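Conneely Handling Program: Progress Report to Prorberg
Submitted by Arnaldo Paiva, Trilico
Reporting period: June 2018 to 2018-09-01

Summary
Work under the second phase of the grant has proceeded according to the agreed plan. The comparison of finger pads for the hand-held gripper is complete for the first object group. The comparison of wrist cameras has begun and will continue into the next period.

Gripper fingers
Two pad materials were compared on the same finger body: the molded rubber supplied by Drandent and the foam used in phase one. Each was tested on small household objects, with 943 demonstrations recorded in total. Of these, 900 were accepted after review. The remainder were set aside owing to gaps in the tracking data.

Foam pads gave the steadier hold on smooth, rounded items such as bar soap. Rubber pads kept their shape better over long sessions and were easier to clean. Wear on the foam remains the main concern, and a replacement interval of 100 demonstrations per pair has been adopted for the time being.

Two-handed tasks
Operators have started on tasks requiring one gripper in each hand, including placing a bar of soap on its dish. Calibration between the two units drifted during the early sessions. The procedure was revised in June and is now repeated after every 25 demonstrations.

Budget and next steps
Spending is within the approved amount. Trilico requests permission to move unspent travel funds to the purchase of additional finger pads. The camera comparison will use the same soap and dish task, so that its results can be read against those reported above.

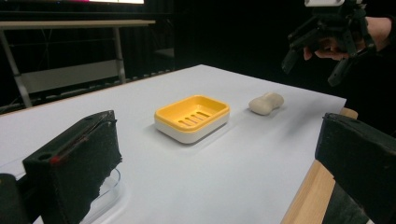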